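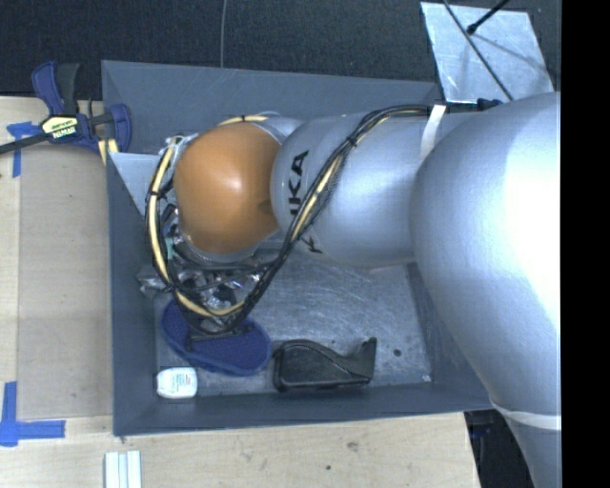 Robot Handling Lab
Handout 3: Comparing Grippers on a Bin Picking Job
Kamlesh Prajapati
Handed out 26 August 2019

Read this before you come in, please. The whole thing, including the boring part about cables, which is the part I care about most and the part people skip.

Last session we got as far as moving the arm to a taught point and closing the fingers on something. This time you compare grippers. You'll run the same picks with two different hands, write down what happened, and then argue (in writing, one page) for the one you'd put on the job if it was your money. I don't mind which one you choose. I do mind if your page says "the second one seemed better" and stops there.

1. What we're comparing

We have two hands for this exercise. The Fornmont is the parallel one: two thin fingers that slide toward each other and stay parallel the whole way. The Mirkora is the suction one, a single cup on a short spring plunger, with a vacuum sensor that tells you whether you have a seal.

I've used both for years and I go back and forth. The Fornmont is easy to think about. You know where the fingers are, you know how wide they open, and if something goes wrong you can usually see it going wrong. The Mirkora is faster to program and much more forgiving about angle, right up until it meets a surface it doesn't like, and then it's useless and there's not a thing you can do in software to fix it.

Don't change the finger pads or the cup halfway through a set. If a pad gets damaged, stop, tell me, and start that set over. Last May we had a beautiful set of results from one group that turned out to be half old pads and half new pads, and they had to throw away the lot.

2. The objects

Each pair gets a mix. You'll have something flat and thin, something small and boxy, and something with an awkward shape and its weight at one end. I pick them out of the cupboard more or less at random, so yours won't match the next pair's, and that's fine, you're comparing hands and not each other.

Before you run anything, pick each object up with your own fingers. Do it slowly. Where did you grab it? Did you slide it first, or tip it up on an edge? Most of us tip flat things without noticing. A robot hand coming straight down can't tip anything unless you tell it to, and this is where a lot of your failures are going to come from.

Write down a guess for each object: which hand will do better, and why. Do it in pen. I like to see the wrong guesses, they make the best discussion.

3. Walls

On an open table the gripper can come in from almost any side. In a bin it can't. The walls take away approach directions, and the closer an object sits to a wall, the more you lose. In a corner you lose two sides at once, and the only finger direction left might be the one that's too wide for your hand.

Sloping walls are a little kinder than straight ones because the hand has more room near the top, but don't count on it at the bottom. It's the wrist that usually touches first anyway, well above the fingers, and people forget about the wrist because they're watching the fingertips (I still do this).

So for every object I want picks from three placements:

Middle of the floor, clear of everything.
Alongside one wall, long side parallel to it.
In a corner.

Let the object land a bit crooked. If you line it up perfectly every time you're testing your own tidiness.

4. The cable business

OK, the boring part.

Everything on the end of the arm needs power or air or signal, and all of it has to get there along the outside of the arm. We strap the bundle down along the forearm and then leave a loop at the wrist so the last joints can turn. Too little slack and you pull a connector out. Too much and the loop hangs down next to the gripper, where it can catch on a bin wall or sweep across whatever you're trying to pick.

Before each set, with the arm in slow mode:

Turn the last joint to both ends of the range you plan to use and watch the loop, not the fingers.
Lower the hand to your lowest pick point near each wall and look for anything touching.
Check that the ties are snug but haven't bitten into the air line.
If you move a tie, note it. Yes, really.

A loop that presses on a wall also pushes back on the wrist, and the force readings go strange. I once spent a whole afternoon blaming the Dhillon controller for drifting. It was a cable. I have apologized to the controller.

5. Running the picks

The arm is a KUKA and it's a lot stronger than you are, so the usual rules stand. One person on the pendant, one person on the notebook, and swap at the end of each set. The person with the notebook keeps their hands out of the bin unless the pendant person says "stopped" out loud. I don't want nods.

The Dhillon box runs the sequence for you. It moves above the target, comes down, closes (or turns on the vacuum), lifts 100 mm, holds for 3 seconds, and puts the object back down. You teach the target point and the wrist angle, and it does the rest. Leave the speed where I set it. Leave the force limit where I set it too! If it trips on every pick, your approach is hitting something, so go and find out what.

Clamp the bin before you start. A bin that creeps over by a finger's width during a set will make your later picks look worse than your early ones, and you'll write me a whole paragraph about gripper wear. Tape marks on the table help, you can check at a glance whether anything has moved.

6. What counts as a pick

This causes more arguments than anything else in the course, so let's agree now.

Good: the object leaves the floor, stays up for the full hold, and comes back down without being dropped.
Slip: it leaves the floor but moves in the grip enough that you could see it move.
Drop: it leaves the floor and falls.
Miss: it never leaves the floor.
Stop: the force limit trips or you hit the button.

A slip isn't a good pick. I know it's tempting. If you were placing that object into a slot afterward, the slip would ruin it. Record the slips on their own line and you'll often find the two hands look the same on drops and very different on slips, and that difference might be the most useful thing on your page.

For the Mirkora, also write down whether the sensor said it had a seal. Sometimes it says yes and the object is still sitting on the floor. Those are worth a note.

7. The camera part

You can teach points by hand for the first two sets. For the last one you'll use the Skinau camera software to suggest the target, and compare its suggestion with yours.

Fair warning, it isn't magic. It looks for shapes against the bin floor, and a shiny or scratched floor gives it edges that aren't objects. Dark things are hard, glossy things are hard, and dark glossy things make it give up. It also has no idea the walls exist unless you've entered the bin size, so it'll happily suggest a grip that puts a finger through the side. Enter the bin size first.

When you disagree with it, run both. Sometimes it's right. One group kept overruling it on a lopsided object, grabbing the middle every time, while the software wanted the heavy end. The software's grip held and theirs swung around. They were good sports about it.

Keep the part of the arm that hides the object in mind as well. The picture has to be taken before the arm moves in, and once the forearm is over the bin you're working blind from an old picture. If you nudge the object after that, retake it.

8. Writing it up

One page, plus your table. I'd like to see these answered somewhere, in any order you like:

Which hand would you choose for your mix of objects, and what would make you change your mind?
Which placement hurt each hand the most?
Was there an object neither hand could manage? What would you try?
Which of your pen guesses were wrong?
Did the cables ever touch anything? What did you do?

Don't pad it. If a set was cut short, say so and tell me how many picks you got. A short honest table beats a full one with numbers you half remember.

Last year's class put together 127 usable picks between them and the table is in the course folder, so you can see the layout I want. Copy the layout and leave the numbers alone, your objects are different.

9. Odds and ends

Long hair tied back, no lanyards, closed shoes.

The air line hisses when you disconnect the Mirkora. That's normal. If it hisses when it's connected, it isn't, so come and get me.

When you swap hands, tell the Dhillon box which one is on. It uses the hand's length to work out how low it may go, and the Fornmont is the longer of the two. Get that backward and you'll drive the fingers into the floor of the bin.

Save your logs under your group name before you leave. The box keeps the last 2000 lines and then writes over them, and the group after you will fill that up quicker than you'd think.

If you finish early, put two objects in the bin touching each other and try to pick just one. No marks for it, but come and tell me how it went.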